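Gernska Workshop Users' Group
Minutes of the April meeting

Present: Fionnuala Flanagan (chair), Hemant Singhal, Leen Farah, Muireann Mac an tSaoi
Apologies: Lorcan McGrath
Meeting opened at 6:40 p.m.

1. Minutes of the last meeting
Agreed with one correction. The shelving quote under item 4 came from Sheehan, not Feretti.

2. Money
Hemant reported a balance of $2,854 after the electric bill. The Feretti invoice for $469 (clamps and two vise jaws) has been paid. There is still $800 set aside for the floor, and no one wanted to move it.

3. Worktops
Leen has looked at oil for the wooden tops. She prefers a hard wax oil and will try it on one top before we buy enough for the rest. Muireann asked that nothing be sanded until the glue marks have been scraped off. Agreed. The tops will need to be clear for two full days, and Leen will put up a notice the week before.

4. Cables
Long discussion. Cables are being left out on the worktops at the end of a session, and people coming in next have to move them before they can start. Muireann said she would sooner see a cable left in loose loops than wound tight around a hand, but it should still go back on a hook. 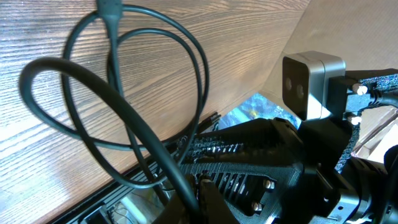
Fionnuala proposed that each long cable get a hook-and-loop tie and a tag showing its length. Hemant thought the tags would fall off. It was agreed to try ties first and leave tags for now. Hemant may spend up to $200 on ties and wall hooks. Any cable with a cracked jacket or a loose connector goes in the red bin by the door and does not go back on the wall until Lorcan has checked it.

Leen asked who will do the sorting. Muireann and Leen will make a start before the next meeting.

5. Shelving
The Sheehan quote is good until the end of the month. Fionnuala to ask whether the price includes brackets. Gernska will not order until we know — the last set came without them.

6. Other business
Gerkaneo has asked to use the room for one evening in the summer. No objection, provided they bring their own hand tools. Fionnuala to reply.

The key for the side cabinet is missing again. Please check coat pockets.

Actions
Leen: test oil, post notice
Hemant: ties and hooks
Muireann and Leen: sort cables
Lorcan: check anything in the red bin
Fionnuala: Sheehan brackets, reply to Gerkaneo

Meeting closed at 7:55 p.m.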